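Chapter 4
Surfaces: The Work Table and What Goes Around It

In this chapter
Picking a table height and color
Rails, lips and other edges
Curtains, frames and brackets
Clearing down

I bought my first work table from a closing-down sale at Grisau, and I loved it for exactly one afternoon. It was white, it was glossy, and it had a lovely crisp edge that let every single screw I owned roll straight onto the floor. By the end of November I had stuck a strip of molding along the front with carpet tape, and I still think of that strip as the start of my education in benches.

So this chapter is about tables. I know you may have been hoping to get to the tools (Chapter 5, I promise!), but a tool only behaves as well as the surface under it, and I've watched plenty of people spend good money on the first and pile it all onto a wobbly card table.

Let's begin with size. For small work – sorting, assembling, gluing, checking parts – I like a square top, 30 inches on a side if you have a tight corner and up to 60 if you can walk all the way around it. Anything deeper than you can comfortably reach becomes a shelf. You'll see what I mean the first time you find last spring's coffee mug at the back.

Color is next, and here I've changed my mind over the years. I used to tell everyone to go white. White is cheerful and it hides nothing, but it also bounces light into your eyes for hours at a stretch, and pale parts vanish on it. These days I lean toward a dark gray with a dull finish. Clear and milky plastics stand out on it nicely, and so do their shadows, a handy clue when you want to know whether a thing is sitting flat.

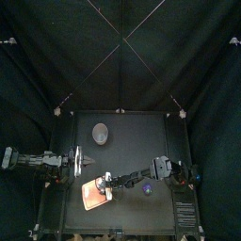 Figure 4.1 A square gray work table with rails at its sides and black fabric hung around it. Note the translucent cup near the far edge.

The rails are my favorite part of a setup like this one. A raised border does the job my carpet-taped molding did, only properly. If you're building your own, keep the rail low enough to rest a wrist on. I made mine too tall on the second try and had a red line across both forearms for a week.

Then there's the fabric. Black cloth around a table looks a bit theatrical, I admit, but it calms everything down. It cuts out glare from a window, it gives you a plain background, and it keeps your eye on the work. Let it hang in loose folds if that's how it wants to hang. I once spent a whole morning pulling a curtain drum-tight over a Leltia frame kit, and all I got for it was a bent frame.

A frame wants decent brackets, especially at the corners, where all the tugging ends up. Tighten them by hand first, stand back and look, and only then go around with the wrench. We'll do this step by step in Section 4.3.

One last thing before we start measuring. Put a single object on your bare table, a plastic cup will do, and leave it there while you move around the room and look at it from different spots. Does it disappear against anything? Is its shadow soft or hard? Can you reach it without leaning? Write down what you notice in your workshop notebook. We'll come back to those notes in Section 4.2, when we hang the lights.

4.1 Measuring for a table

You'll need a tape measure, 2 sheets of newspaper, masking tape and the chair or stool you really work on. Start with the stool.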